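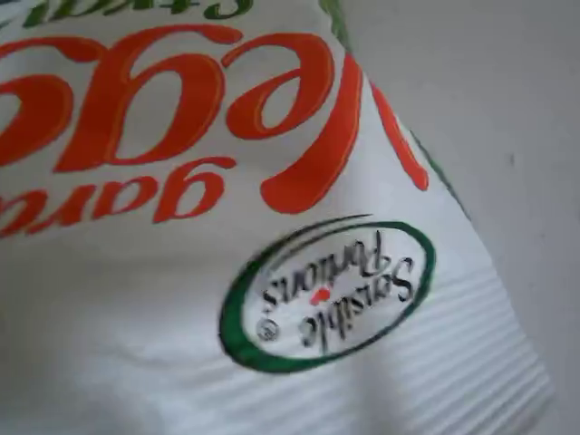

Photo: Nusrat Cheema / Madis

I had come to the open day at Gredwood hoping for sparks. The star of the afternoon was a bag of Sensible Portions Garden Veggie snacks.

Mulugeta Jemal, our guide, explained that the learning system needs to see a thing every which way before it can be trusted to grab it, upside down included. The target is 1,000 examples per item. The veggie bag stood at 338 when we filed in — 23 more than the day before, which he called a good run.

Visitors were invited to add one. Mine took 2 tries, and Soledad Barroso logged the first as a failure while I was still in the room. She was very nice about it.

The next open day is in April. Snacks are sold separately, in the lobby.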